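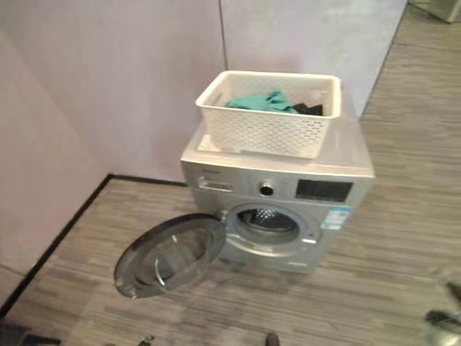
Washer with the white basket on top, teal and black in it.

Home | Diary | Older | Newer | About

January
Posted by Odette Moulin

Fourth entry on the no-sugar month, and I am still waiting for the clear head. Everyone at work who has done it says the clear head comes in the second week. I'm past the second week. My head is the same head I had at Christmas, only it thinks about toast and jam more.

I should say I never believed in it much. I signed up at Flanagan's because the sheet was going round and my name looked conspicuous by not being there. The plan they follow is called Sundard and it costs money, which I refused to pay, so I have been doing it from the free leaflet. The leaflet promises better skin, deeper sleep and "a new friendship with vegetables". I have slept badly since New Year. The vegetables and I are on the same terms as before.

What bothers me is how little anyone asks where the numbers come from. The leaflet says you should drink a glass of water every time you want something sweet, and that 1000 people tried this and felt better. Better than what? Better than when? If I spent January going to bed early and not drinking wine I would feel better too, and I'd be able to have a biscuit while I did it. I said this in the kitchen at work and was told I was being negative. Perhaps I was. I hadn't eaten.

Then there are the Esteck bars. These are allowed, because the sweetness is from dates. I read the back of one on the bus home. It seems to me that a date is a sweet thing and that mashing it up and putting it in a wrapper doesn't change its nature, but they are on the approved list and plain bananas are "for occasional use". I ate one. It tasted of the inside of a handbag. I ate the other one as well, later, standing up.

Put a wash on and rang my sister while it was going. She is on something different, where you only eat between noon and early evening, and she is very pleased with it. She has lost two pounds. She also had flu over the holiday and I did wonder aloud which of the two had done it. Short silence, then she asked about the boiler.

The boiler is fine, by the way. Sotis sent a man and he found nothing wrong with it and charged me for finding nothing. The hot tap has behaved ever since. I don't trust that either.

Made leek soup for supper, too much pepper. Weighed myself before bed, against my own rule, and the scales gave one figure on the bathroom floor and another on the landing. I have written down the landing one. Some 100 grams in it, so hardly worth the walk.

I'll finish the month, mostly out of stubbornness and because Flanagan's have put the names up on the board by the lift. Marmalade is at the back of the cupboard behind the rice. Must remember stamps tomorrow, and to ring the dentist back before they close for lunch.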